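Progress report, Tarard cloth handling project
September 10, 2026
To: Retno Khoo, Promport

Hi Retno, the rulebook is getting real! We now have 3,741 logged folds under the draft practice rules, and the wording has settled down a lot since the spring.
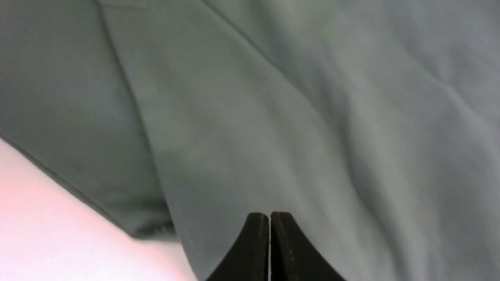
Rule 4 took the most arguing. Fingers close fully before they come near a fold edge, and the arm slows to 80 millimeters a second for the last stretch. Teresa Jakubowski wanted it slower still (she may win that one in November).

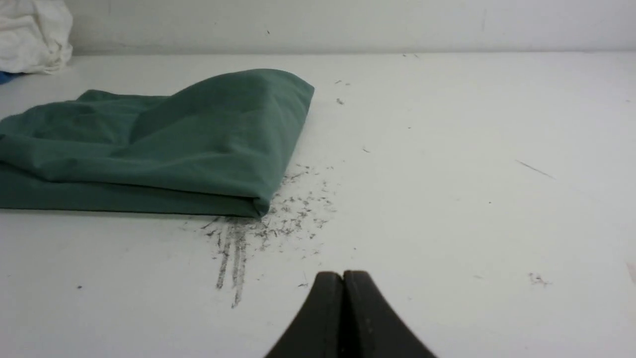
Housekeeping was the thin part of the draft, just one line on wiping down between shifts. We've rewritten it as a proper check before each run. Dark lint or grit like the scatter by the green cloth now means stop, wipe the table, wipe the fingertips, log it. It adds six minutes to a session, and I think we should pay that gladly. The Drevavham people asked for a pass/fail threshold and I'd rather keep it simple: if you can see it, clean it.

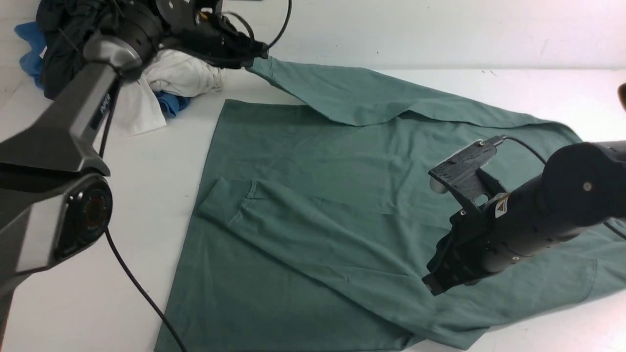
Still open are the two-arm rules, mainly who yields when both grippers want the same piece of cloth, and how far back people stand while the arms are live. Sikora has sent comments on the second one and I'm halfway through them.

Money is fine. We've spent over 2,000 dollars on spare finger pads, all inside the parts line. Could you send me the new reporting template before the next one's due?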